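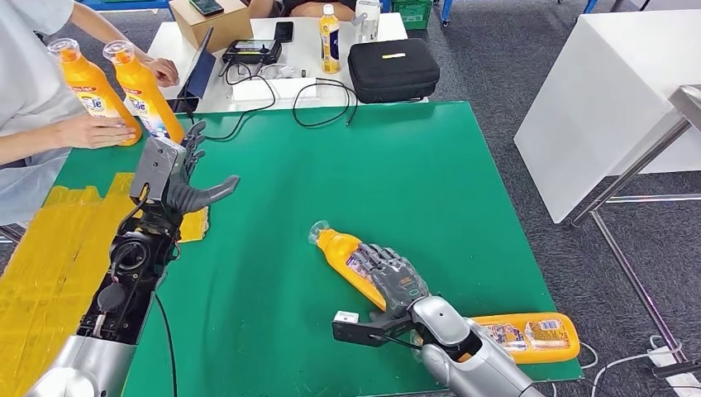

Squeeze Bottle Packing and Returns: Frequently Asked Questions

Which bottles does this page cover?
The plastic bottles with flip caps that Rivcombe packs for Prulow and Carré. Jars, pump bottles and refill pouches have their own page.

How many bottles go in a carton?
14, all the same product and the same label. We do not mix products in a carton. If you need a mixed order, choose one carton of each product and use the notes box to tell us which should be opened first.

Is there a minimum order?
Yes. It is 700 bottles for a repeat order and 1,000 for a first order with a new label. Orders below the minimum are held until the next run of the same product, if there is one.

Do the bottles ship upright?
Yes. Cartons are marked with arrows on two sides. Please store them the same way once they arrive. Bottles may lie on their sides for a short time on the packing table, but not in the carton.

What gets checked before packing?
The cap is closed, the label is straight, and the outside of the bottle is clean. Labels with a lifted corner or a bubble over the lettering are set aside. A small scuff on the plastic is not treated as a fault.

Why do you pack on a mat?
Bare tabletops scratch labels when bottles are slid across them. A mat also keeps a bottle from rolling as easily. Tape along the table edge should be replaced when it no longer holds.

A cap was open when my carton arrived. What should I do?
Take the bottle out, wipe down the ones next to it, and close the cap until it clicks. If product has leaked onto the labels, send us a photo of the carton and one of the bottles. We replace leaking bottles and any with stained labels.

Can I get spare caps?
Yes, in white only. They come in bags and are listed in the Jasadska catalog under closures. Other colors have to be ordered with the bottles.

Can I change the label on a repeat order?
You can change the text or the picture up until the proof is approved. After that the change goes on the next order. A new label counts as a first order, so the 1,000 minimum applies.

Do you take back empty bottles?
Rinsed bottles with the caps on can be returned in the original cartons. Leave the labels in place. We do not accept returns in August while the wash area is closed.

Who do I contact about a short carton?
Write to Capucine Picard in customer orders and include the number printed on the end of the carton. Messages received before noon are answered the same day.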